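Home / Courses / Facilities and Storage Basics / Week 6 handout

Week 6: Lockers, keys and shared storage
Akville campus, February 2021
Notes by Gadisa Gebru

Read this before the practical. The Dramton case study from last week is still on the course page, and you'll need it for the written task.

1. Types of locker

Full-height lockers have one door per column. They suit coats, uniforms and long tools. Tiered lockers split the column into two, three or more compartments, so more people can be served from the same bit of floor. The trade-off is that nobody can hang anything long in them, and the bottom row is awkward for anyone with a bad back or knees.

For mixed workplaces the usual approach is a bank of tiered units with a few full-height ones at the end. At Dramton they went all tiered and then had to buy a coat rack.

2. Doors and ventilation

Steel doors need vent slots. Damp towels, boots and lunch bags all go in sooner or later, and a sealed door will hold the smell and start rust along the bottom fold. Check that slots aren't blocked from the inside by stickers, posters or a pushed-up bag.

Colour is mostly a matter of what matches the building. Pale greys and greens show scuffs less than white does. If you colour code by department, put it on the number plate and leave the door alone, as departments move.

3. Locks

Cam lock with key: cheap, simple, easy to replace. Needs a key register.
Hasp and padlock: the user supplies the lock. No register, but you'll want bolt cutters and a written procedure for using them.
Combination: no keys to lose. Codes must be changed between users.
Digital: good for day use. Batteries need a schedule.

Most of the sites we visit use cam locks. Each lock has a number stamped on the face and the same number on the key. Write down the lock number and the locker number separately. They are often different, and after a few barrel swaps they nearly always are. On the Gedirix job, locker 88 had lock 977 in it, and the register listed only the first.

4. Keys

A locker that is free to be allocated may have its key left in the door, provided the room itself is locked after hours. Once it's allocated, the key goes to the user and the spare goes in the key cabinet. Don't keep both on one ring.

Tag every key. A tag should carry the locker number and nothing that identifies the building. Long tags are easier to find in a pocket but catch on sleeves when the key is in the lock.

5. Audit

Walk the bank from top left, one column at a time. Record for each door: locker number, lock number, key present, key tagged, door closes flush, handle sound. The Chamoun building has 118 lockers and took one person a morning. Do it every September and again whenever a group moves out.

For Friday: bring a clipboard and the blank register sheet. Part B of the written task is marked out of 100.

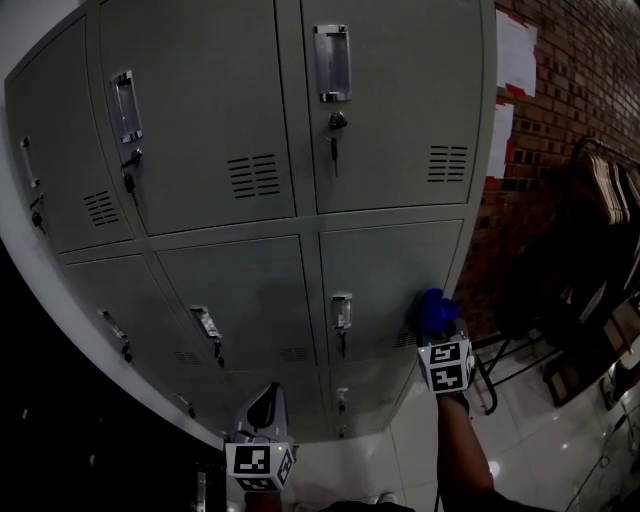
What should be done when a user leaves and doesn't return the locker key?

Open the locker with the spare, bag and label anything left inside, and change the lock barrel before the locker goes to someone else. Enter the new lock number in the register the same day.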